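Building Services Notes
Category: Housekeeping & Utility Spaces
Search this site Search Go

Under-stair laundry corners: storage, clearance and small items

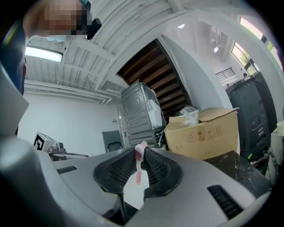

The space under a staircase is the usual place for a washing machine in the smaller units at Clultholm, and most of the questions that reached this desk over the summer concern it. This item covers machine placement, the handling of cartons and packaging, and the storage of small personal items such as toothbrushes, which tend to end up on whatever flat surface is nearest the water.

Machine placement

A front-loading machine on a raised base puts the door at a better working height and gives access to the drain filter without kneeling. It also raises the center of gravity. The base has to be rated for the machine, fixed to it where the maker supplies brackets, and level in both directions. Check the level with the drum empty, then again with a full load of towels. On the Kornside stairs the soffit slopes, so measure headroom at the back edge of the machine. The figure at the front will always be the more generous one and is of no use for ordering.

Leave a gap on the hose side wide enough for a hand. Bags and loose plastic should not hang against the side of the machine for any length of time. They move with the spin cycle, they work their way down behind the base, and they hide a slow drip from the inlet hose until it reaches the floor. A hook on the nearest wall costs very little.

The run of 2175 millimeters between the rear wall and the first riser, which applies to the Kornside plan only, accepts one machine on a base and a narrow shelf. It doesn't accept a machine, a shelf and a dryer side by side. Luzius Gruber has redrawn the plan twice to confirm this, and the drawing in the site office is the current one.

Cartons and packaging

Cartons are to be opened, emptied and flattened on the day they arrive. A carton left standing at the foot of the stairs collects clear film and other people's packaging, and from then on it is treated as a bin. Printed recycling marks on the outside apply to the board only. Film, bags and molded inserts go in the separate sack.

Keep original packaging in 3 cases:

- the item is still inside its return period
- the item is going on to another unit and has not been assembled
- the carton carries a batch label that has not yet been copied to the inventory sheet

In all other cases it goes out. Flattened board is tied and stacked behind the side door by 4 p.m. on collection days. Board left after that time stays indoors until the next round — the yard floods at the low corner, and wet board is refused.

Toothbrushes and other small items

Toothbrushes are stored upright, head up, with air on all sides of the bristles. A closed cap or travel tube is for travel. Used daily, it keeps the head damp between brushings. A plain cup is acceptable if it is emptied and wiped, but standing water in the bottom leaves a deposit on the handle that is tedious to remove, particularly on two-color handles where the softer grip meets the hard plastic.

Where several people share a sink, use a holder with separate slots and enough spacing that the heads don't touch. Color is the simplest way to tell brushes apart, provided no two people pick the same one. Marking the base of the handle with a paint pen works as well. Tape does not; it lifts within a couple of weeks and holds soap underneath.

Brushes are changed every 3 months, or sooner if the bristles splay. Old ones are useful for cleaning the door seal and detergent drawer of the washing machine. Cut a notch in the handle first so that an old brush can't be put back with the others. Bart Boersma keeps his cleaning brushes in the detergent cupboard, in a jar with the lid off, and this arrangement is now recommended for all units.

Toothbrushes in use are not to be kept on top of the washing machine. Vibration walks them off the edge, and detergent powder settles on that surface whenever the drawer is filled.

Light and ventilation

The fluorescent fittings in the Kornside ground floor rooms are due for cleaning in August. Clear the floor beneath each one, so that the ladder can stand flat. Louvered vents need a wipe with a damp cloth and nothing more. Don't tape them over in winter. The Laitinen block did so last year and had mildew on the underside of the stair treads by spring.

Pipes on the upper walls are not drying rails. Each unit may request up to 2 folding racks from the store, subject to stock.

Corrections to the Kornside plan should be sent to Luzius Gruber in writing, with the unit number and the dimension in question.

Related items
Cleaning the drain filter on front-loading machines
Hesport shelving: revised load table
Board and film collection, side door
Stair tread repairs at Laitinen
Inventory sheets: copying batch labels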